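Unit 3: Why we sort things (and why we never agree)

Welcome back! This is my favorite unit of the course, so forgive me if the notes run long.

Start with your kitchen drawer. Somebody decided that the can opener lives with the bottle opener, and the good scissors live somewhere else entirely. That decision is a classification, and it follows a rule even if no one in the house could state it. Libraries, hardware stores and tax offices all do the same job on a bigger scale.

Two terms to know. A category is "classical" when membership can be checked against a list of requirements: a triangle has three sides, done. A category is "graded" when some members feel more central than others. Most people call a robin a better bird than a penguin, and they say so faster too!

Then there is the leftovers problem. Every scheme ends up with a "miscellaneous" heading, and it grows. In the Prurdale exercise you got 354 item cards and were told to use no more than 21 headings. One group put 23 cards under "other" and then split a fight over string between two headings (string is wonderful for this, bring it up at dinner).

For next time, read the Babalola chapter and sort the contents of one tabletop at home in two different ways. Write down where you got stuck. 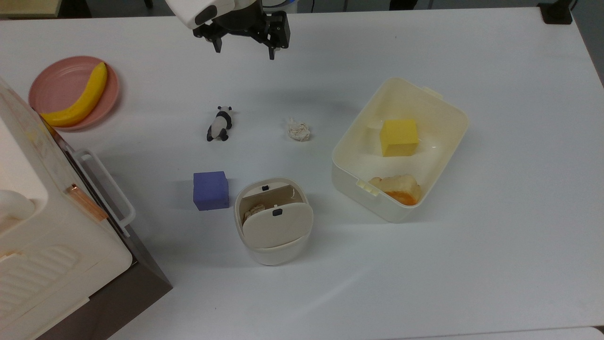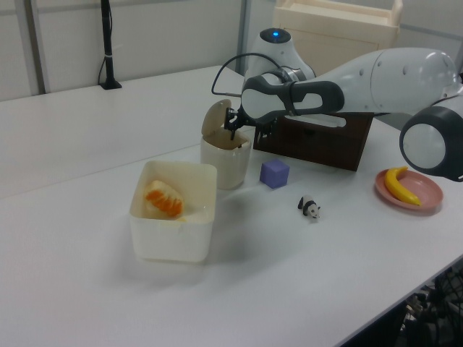

Beverley Greenwood asked whether "trash" is a category at all, seeing that a thing gets into it by what we decide to do with it and keeps every property it had before. Could the same be said of "gift," she wondered, or "weed"?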